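Student team's simulated gripper learns to pick up desk items

September 4, 2024

A student robotics club has spent the summer teaching a robot gripper to pick up ordinary desk items, and all of the work so far has been done in simulation.

The project, called Clostora, began in June as an evening course and carried on as a club after the course ended. It has 23 members, most of them in their first or second year of college. They meet in the computer lab and share 10 workstations.

"We wanted everyone to be able to run the arm, and there is no way to do that with one real machine," said Ľubica Kubíček, who teaches the course and advises the club. "In the simulator a student can drop something, reset it and go again."

The students have logged over 3,000 grasp attempts. Each attempt starts with the object in a new position, and the color of the work surface is changed between runs so the software does not come to depend on one background. A view from close to the gripper is saved for every attempt and checked by a second student.

Boxes and cups were handled first. Rounded objects have taken longer, and the computer mouse has been the hardest item on the list. In the latest round of tests, the team's software, Woltach, completed 69 percent of its attempts with the mouse.

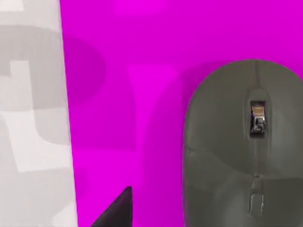
Reading time: 2 min

A simulated computer mouse on a magenta surface, with part of the gripper at left.

Kubíček said most failures happen when the fingers close on the curved sides of the shell and the mouse slides forward. Two students are now rewriting the part of the program that chooses where to grip. Another group is adding new objects, including a stapler and a roll of tape.

The club plans to enter the Volia student challenge in the simulation category. Entries are judged on a set of objects the teams have not seen before. New members can join through the lab's front desk, and no programming experience is required.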